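**Wanted: patient people to drive a pretend robot round a pretend kitchen**

Weltdale is a small outfit that teaches robot arms to do dull household jobs. We are looking for eight paid operators to join the Gkikas project from April. The learning system at the heart of it copies what people do, so it needs people, and it needs them to do the same small task more times than is strictly dignified.

No arm will be harmed. All of this round happens in simulation, on our machines, in the upstairs room at Gemanwood. You can knock a virtual mug off a virtual worktop all afternoon and the only consequence is that you press reset and look sheepish.

## What you would be doing

You sit at a desk with a hand controller and steer a two-fingered gripper through a simulated home. A task comes up on the left-hand screen, usually something like "put the cup in the sink" or "close the drawer". You do it. You press the green button if it went well and the red one if it didn't, and the next one loads with the furniture shuffled.

A finished attempt is called a demonstration. Each operator is asked for 1000 good ones over the length of the contract. The last round, run by Haris Jafri with a smaller crew, produced 1739 usable demonstrations in total and a long list of complaints about the chairs. The chairs have been replaced. The list is still pinned up in the kitchen (the real one) and additions are welcome.

Failed attempts are kept and labelled too, so please don't hide them. Sointu Saarinen, who trains the model, is fonder of an interesting failure than you might find comfortable.

## What we're after

- Steady hands and ordinary eyesight, with glasses or without
- A tolerance for repetition bordering on the monastic
- The nerve to say "this task is badly worded" when it is
- Enough written English to leave a one-line note on an odd attempt

You don't need a degree, any programming, or a background in robotics. Years of video games will help for the first morning, after which you'll have to unlearn the habit of going fast. The model copies everything, including swagger. Slow, plain movements are what we want, with a short pause before the fingers close.

Left-handed applicants are very welcome. The last crew was entirely right-handed and Sointu says it shows.

## Hours and pay

Shifts are four hours, morning or afternoon, with a proper break in the middle. Three shifts a week is the minimum. The hourly rate is on the application form and is the same for everybody, whether or not you turn out to be gifted at drawers. There is no bonus for speed, for the reason given above. Training is paid, and so is the time you spend waiting when the simulator falls over.

## The trial session

Everyone we shortlist does a paid trial of 100 attempts with Annag Shearer, who looks after the operators. It takes most of a shift. We aren't expecting a high score. Annag wants to see whether attempt ninety is as careful as attempt nine, and whether you're still speaking to us.

The view you'll work from is mounted behind the gripper, looking out along the fingers, and it takes some getting used to.

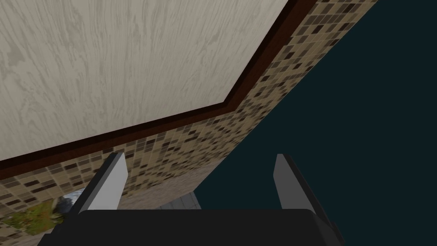

Most people spend the first half hour getting lost. Turn the wrist too far and you will be admiring the tiling with no idea where the rest of the kitchen has gone. The cure is to stop, back the arm off gently and find the worktop again before you go near anything. If you really can't find it, press reset and write "lost" in the notes box. Hermenegildo Cuautle, who builds the rooms, reads every note, and has moved at least one wall as a result.

If simulated movement makes you queasy, please mention it when you apply. We can slow the view down and spread the trial over two visits.

## How to apply

Fill in the form at the Gemanwood front desk or ask for it by post. In place of a covering letter, write us step-by-step instructions for taking a teabag out of a mug, for a reader who has never met a teabag. One side of paper at most. Jean Dunbar reads them all and has strong views on the bit with the spoon.

The room is step-free by the lift on the Olulholm side of the building. The desks go up and down, and the controller can be set up for either hand.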